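Mar 20, 2025

Hello again, type people! It has been a busy month at my desk and I have a lot of letters (the alphabet kind) to get through, so grab your coffee. The big one this time is Brorneck, the text family I've been nagging Sombat Inthanon to finish for longer than either of us would like to admit. It's out. It's really out, and I've been setting everything in it since the files landed, including my grocery list and a birthday card to my sister, who did not notice.

## Brorneck, finally

If you've been reading this newsletter for a while you may remember the two-weight preview from last fall. Back then it was a Regular and a Bold with no italics and a question mark that looked like it had been borrowed from another font (it had). The full release has 6 weights, all with italics, and 1441 glyphs in each upright. That covers Latin in all the flavors I'm likely to need, plus Greek, small caps, four sets of figures and a drawer full of arrows that I asked for and will probably use more than anyone should.

What I love about it is the lowercase a. Sombat drew the bowl a little lower than you'd expect, so there's a big open space up top, and at 9 point it just holds together beautifully. The serifs are short and blunt. The italic is narrower than the roman and has a bit of a hurry about it, which I like in a long footnote. I'm less sold on the Black weight – the e starts to close up and the counters get pinched – but it was made for posters and I don't make posters, so don't go by me.

I asked Sombat what took the longest and he said kerning the quotes. "Every language does something different with them and every one of them is right," he wrote, and then sent me a PDF of nothing but quotation marks next to capital letters. I read the whole thing. It was great!

One warning if you had the preview installed. Take it out before you put the new one in. The preview used the same family name, and on my machine the layout program grabbed the old Bold and mixed it with the new Regular, and I spent most of an evening wondering why my headings looked chubby. Clear the font cache too, while you're at it.

## Draddale gets a variable version

Draddale has been around for years and you've seen it on a hundred menus whether you knew it or not. It's the friendly sans with the slightly flared ends. Dulce Galindo has now rebuilt the whole thing as a variable font with a weight axis and a width axis, and she's fixed the capital R along the way. (If you liked the old R, it's still in there as a stylistic alternate. I won't judge. I'll judge a little.)

The weight axis goes from 260 up to 900, an odd place to start, and I wrote to Dulce about it. She said she drew a Light below that and hated it, so she pulled the floor up to the thinnest weight she could stand to look at. I wish more people did this. There are so many hairlines out there that fall apart the second you put them on a screen.

Anyone who bought the full static family gets the variable file free. You should find it in your downloads under the same order number. If you only bought single styles there's an upgrade price, and it's fair, I think, though I'd buy it before the end of March when the intro discount goes away.

## A short rant about trial fonts

Can we talk about trial fonts for a second? I tested a bunch this month for a client book and half of them came without an apostrophe. I understand leaving out the accents, or the figures, or whatever keeps folks from running off with the thing. But I can't judge a text face on a page full of empty boxes where "don't" and "she's" ought to be. Please give me the basic punctuation. I'll take a trial that's limited to 100 characters total over one that has the full uppercase Cyrillic and no comma.

Friesen does this well, by the way. It's a slab, fairly dry, from a two-person shop, and the trial has every character you need to set ordinary English. You can set a real chapter with it and see what it does over a whole page. I did, and then I bought it, so there you go.

## Mailbag

I got about a dozen notes after last month's piece on line spacing, and thank you for all of them, even the very long one on Dutch newspapers. Most of you disagree with me on tight leading for captions. Fine! I went back and reset mine two ways, printed both, and left them out overnight so I could look with fresh eyes. I still like the tighter one, but I'll admit the gap has to grow once the caption runs past three lines.
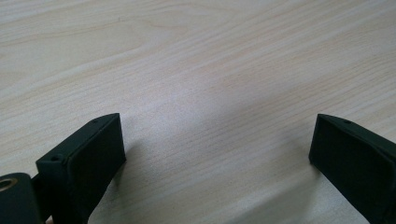
**Can I use the Brorneck desktop license for an e-book?**

The desktop license covers print and PDF only, so for an e-book with the fonts embedded you'll want the separate e-book license, sold per title.

A few of you also wrote in to ask if Brorneck will get Cyrillic. Sombat says he has started it and that he's working with a reader in Kyiv on the italics, but he won't give me a date and I've stopped asking (for this week).

## Coming up

Next time I'd like to look at Brustville, a display face with the strangest ampersand I've seen in ages. I have the beta and I keep typing company names just to watch it go by. It's all caps for now, with a lowercase promised, and I want to see that before I say much more.

I'm also collecting your favorite old type specimens, printed or scanned, for a longer piece. Tell me what you've got and what you like in it, even if it's only one good page of numerals. Reply to this email and it comes straight to me. If you send scans, keep them under ten megabytes or my inbox eats them – I lost two that way in the last round, and I'm still sorry about it.

Happy kerning, and do go clear that font cache.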